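Clomex abre em Fulthorpe um novo espaço para recolha de demonstrações de manipulação

Fulthorpe, agosto – A Clomex anuncia a abertura de um espaço dedicado à recolha de demonstrações feitas por pessoas, destinadas ao treino do seu sistema de aprendizagem para manipulação de objetos domésticos. O espaço fica no edifício que a empresa já ocupava em Fulthorpe e vem completar o trabalho iniciado no laboratório de Bokorthorpe.

Nas novas instalações foram montados 6 postos. Em cada posto, um operador executa tarefas curtas com uma garra em cada mão, sobre uma mesa, e os movimentos são gravados do princípio ao fim. O operador não comanda nenhum robô à distância. Ele realiza a tarefa com os próprios braços, e a gravação é depois convertida para o formato que o sistema utiliza.

A primeira coleção, com o nome de Laskowska, compreende 53 tarefas. A maioria trata de objetos que se encontram em qualquer cozinha: copos com tampa, cestos, caixas, panos, talheres. Para cada tarefa a Clomex pretende reunir 100 demonstrações válidas, realizadas por operadores diferentes e com os objetos colocados em posições variadas. Uma demonstração em que o objeto cai também é guardada, mas em separado, e não entra nesta contagem.

Os operadores recebem uma formação inicial antes de gravar para a coleção. Nesta formação aprendem a abrir e fechar as garras com velocidade regular, a manter as duas mãos visíveis e a começar cada gravação com as garras abertas. As sessões têm a duração de 15 minutos, seguidas de uma pausa, porque o peso do equipamento nos pulsos se faz sentir depois de algum tempo.

"No laboratório de Bokorthorpe trabalhávamos com um só posto, e as demonstrações acabavam por ser muito parecidas entre si", refere a direção técnica da Clomex. "Com mais mesas e mais operadores conseguimos a variedade que faltava. Uma pessoa pega no copo pela tampa, outra pelo corpo, e ambas as maneiras nos interessam."

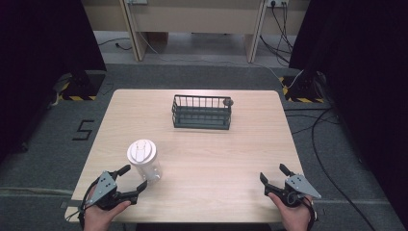
A revisão das gravações continua a ser feita em Bokorthorpe. Uma equipa verifica se a tarefa foi concluída, assinala o momento de cada contacto com o objeto e devolve ao posto as tarefas que precisam de ser repetidas. As instruções dadas aos operadores são corrigidas quando a mesma dúvida aparece em vários postos – isto aconteceu já com as tarefas de arrumação, cujo texto foi escrito de novo.

A Clomex prevê disponibilizar uma parte da coleção Laskowska a grupos de investigação universitários, mediante pedido e sem custos. As condições de acesso serão publicadas na página da empresa, juntamente com a lista completa das tarefas.

Sobre a Clomex

A Clomex desenvolve programas de controlo para robôs de dois braços destinados a trabalhos domésticos e de pequena logística. Tem instalações em Bokorthorpe e em Fulthorpe.

Contacto para a imprensa: gabinete de comunicação da Clomex, Fulthorpe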